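2023-09-22, Kellside, freight desk notebook

Reran the spot rate model on the Holtgate lane with bunker costs split out. It now says the carrier loses money on every box below 64 percent full, which Hollis worked out on a napkin in May. The napkin is still ahead on run time.

Tomás found the 14-day lag in the port call feed. We had been treating it as 12, so the last 7 runs are junk — kept them in the old folder, labeled as such. Necati wants the surcharge back in as its own column. Fine, but he can name it this time.

Still open: Barros schedule has two sailings with the same voyage number. Aníbal to call them. Blank sailings not touched yet, and I plan to keep not touching them until the lag fix is in.
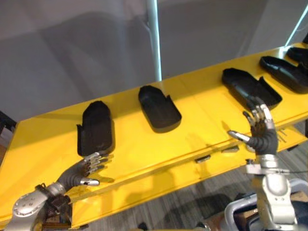

Black shoe-shaped trays on the yellow table, left one tipped up.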